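Play Food Should Look Like Food
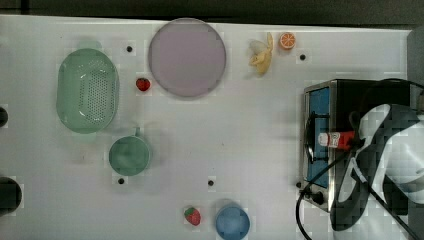

My view on toy kitchens is simple: buy fewer pieces and buy ones that match what a child sees at the table. Most sets sold today have too much in them. The last one I bought in Kemgate had burgers with faces. A banana that is partly peeled, or half an orange with its segments showing, gives a kid something to talk about. A green colander is better still, with all those holes to poke at.

I also think real dishes belong in the mix. A mug is a mug. My two kids have used the same bowl for 3 years and it still gets picked first. The plastic stove from Vonby has been in the closet since September, and I don't plan to bring it back out.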